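Grirneo hardwax oil, satin: two coats and one summer on

I bought the 1 litre tin of Grirneo hardwax oil in August, after a year of putting off the dining table. The table is second-hand and had been varnished badly by whoever owned it before. I stripped it with a scraper, sanded up to 150 grit and vacuumed twice before opening the tin.

The oil is thicker than the Kozma one I used on the shelves. It needs a proper stir, as the matting agent sits at the bottom in a lump. I put it on with a short-haired brush and wiped off the excess after 14 minutes. The instructions say to leave it longer, but it was a warm afternoon and it had started to drag.

Grain direction matters more than I expected. Work along the boards and keep a wet edge. Where I went back across a part I had already wiped, there was a dull stripe until the second coat.
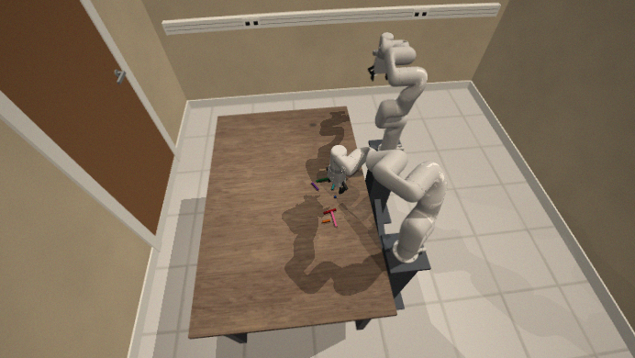 Medium-brown table top, grain running side to side.

Coverage was good. Two coats on the table used less than half the tin, so I carried on and did the floor in the box room with the rest. Dénes Veres lent me his floor pad and pole, and I would not do a floor without them. My knees gave up after the first two boards.

Drying is the weak point. The tin says overnight. Mine was still tacky at 10 the next morning and I left it another day before the second coat. The smell hung about for most of a week, even with the windows open.
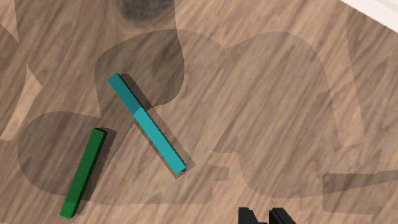
Water beads well and wipes off without a mark. Red wine left overnight did stain, but a light rub with a grey pad and a dab of oil sorted it. That is the main reason to choose oil over varnish, in my view. You can mend one patch without doing the lot again.

I paid 50 pounds at Zoltider in Ludorbridge, and Salim Lyimo on the counter knocked a bit off the brushes. It is dearer than Kozma and takes longer to dry, but the finish is harder and less shiny. Four stars. I would buy it again for a table. For a floor I would want somewhere else to sleep.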